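Home Stories Shop Journal Stockists Basket

The Last Tote in Okport

I had wanted the Vundard tote for 14 months before I saw one in the flesh, and when I did it was on somebody else's shoulder.

She was getting off the tram at Okport harbour, and the bag went past me at eye level. Heavy canvas the colour of strong tea! Two long handles, one short one, and that fat little brass toggle I had looked at so often on my phone that I could have drawn it blindfold. I got off as well. It wasn't my stop. I followed her as far as the fish market, lost my nerve, and went into a bakery so as to look like a person with a reason to be there.
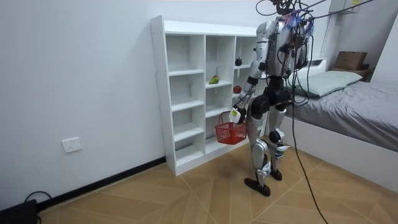
Photo: Pletano Journal

You have to understand that Vundard made very few of anything. They were two rooms above a chandler's, they cut their canvas on an old sail table, and every December they put out one bag, one coat and one hat, and then they went home and presumably had a lovely long sleep. Each bag had a number stamped on a leather tab inside the pocket. My sister thought this was ridiculous. My sister owns one handbag and keeps a torch in it.

I bought a bun and asked the girl at the counter, as lightly as I could, whether she knew where a person might find a Vundard bag.

"Saragih," she said, straight away. "Up the steps, past the launderette. They take things in second-hand. I got my boots there."

I left the bun on the counter and had to come back for it. 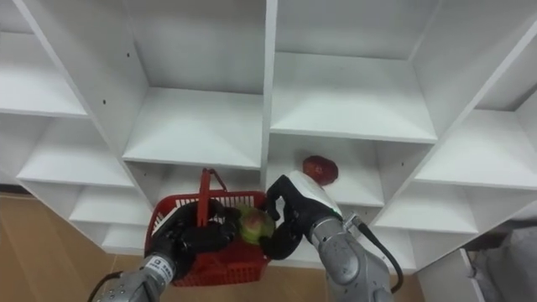
Open shelves, white, seen from the front.

Saragih was a narrow shop with a very loud bell. I loved it at once. There were wool coats packed so tightly along one wall that you had to lean on them to read a label, and silk scarves in a fruit crate, and a whole rail of waistcoats, which I have never needed and immediately wanted. A card by the mirror said the mirror was truthful and the management was not responsible.

The owner was sewing a hem by the window. She had pins in her mouth and took them out one at a time before she spoke, and I thought that was terribly elegant.

"Vundard," I said. I'd meant to build up to it.

"Which year?"

"The tea-coloured one. With the toggle."

She looked at my shoes for a moment, then at my coat, which is a good coat, and then she went through a curtain at the back. I could hear boxes. I could hear tissue paper – proper tissue paper, the stiff sort – and I held on to the edge of the scarf crate and tried to breathe like a customer.

Page last changed: 29/07/2025
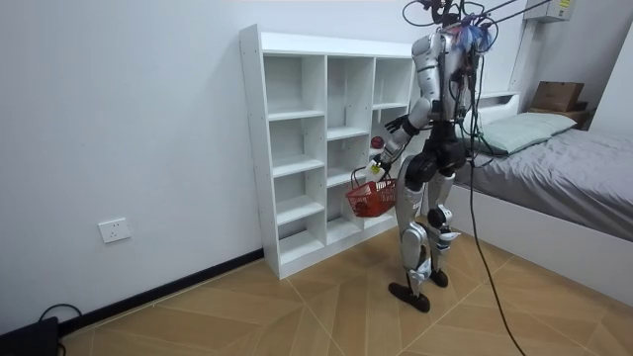

It was smaller than I had imagined and much, much heavier. The canvas had gone soft at the corners. Somebody had carried it in the rain and somebody had mended the lining with green thread, in tiny careful stitches, and the toggle had worn to a pale gold on the side where a thumb would go. I pushed mine against it and it fitted.

"Look in the pocket," she said.

The tab was there. 609, stamped a little crooked. Under the tab, folded into a square no bigger than a stamp, was a tram ticket to the harbour, and on the back of it in pencil: bread, lamp oil, blue buttons (4).

"Did they ever come back for it?"

"It isn't that sort of shop," she said. "They sold it. They bought a hat."

She named the price and I said yes before she had got to the end of it. I have never in my life said yes like that. She wrapped the bag in the tissue, tied it with tape, and wrote the sale in a long red book, number 3126, in lovely sloping figures. Then she asked if I'd like the ticket thrown away.

I said I'd keep it, please, in the pocket, where it was.
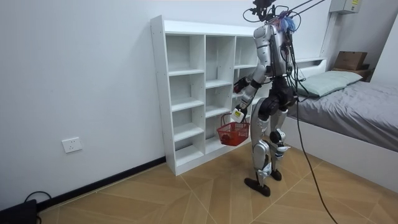 Outside it had started to rain, big soft drops, and the sensible thing would have been to leave the parcel wrapped and run. I got as far as the launderette. I stood in the doorway in the warm soapy air and tore the tape with my teeth, and I put my purse in, and my keys, and the rest of the bun, and I swung the whole thing up on to my shoulder.

Then I went down the steps to look for blue buttons.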